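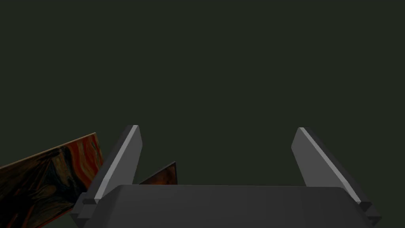 Eimear Ó Dubhghaill wrote to me after the last class that a chronology is the easiest book to make, one only puts the years in order. I would like to answer this in today's notes.

Unit 6. How to read a city chronology

Please bring your copy of the Nilholm chronicle. It has 635 pages and we will use only 20 of them, the part on the fire at Clorkgate market and the years after it.

An entry looks neutral, but someone has chosen it. Look at which events get one line and which get a full page. The Corrigan edition gives the opening of the theater more space than the fire.

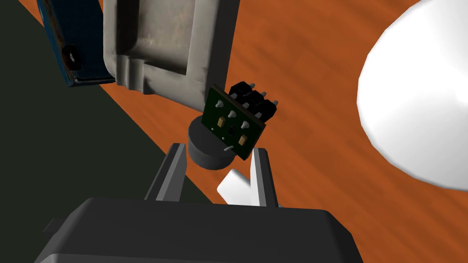
It also leaves out the names of the market women, which we find only in the Manari edition. Compare the 2 editions and mark every difference in pencil. 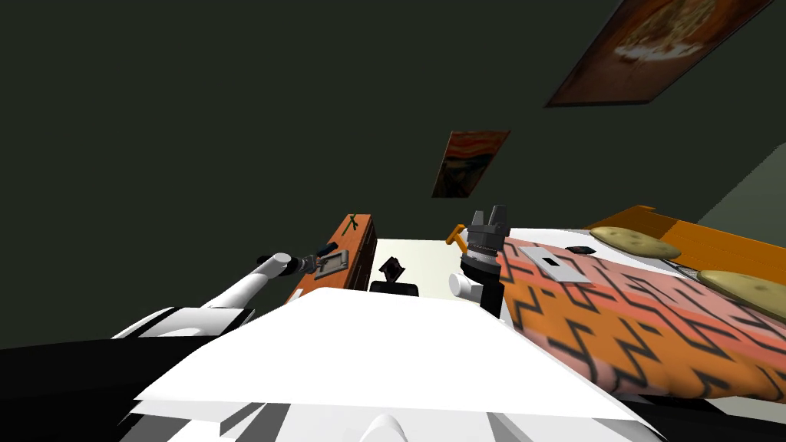

An entry has also a problem with time. It gives one moment, and the reader wants to fill in the rest. Take a room with a wooden dresser and a small green figure standing on it: you can write down that it stands there, but you can not write who put it there or in which year. Treat each entry the same way when you do the homework, one page, due in April.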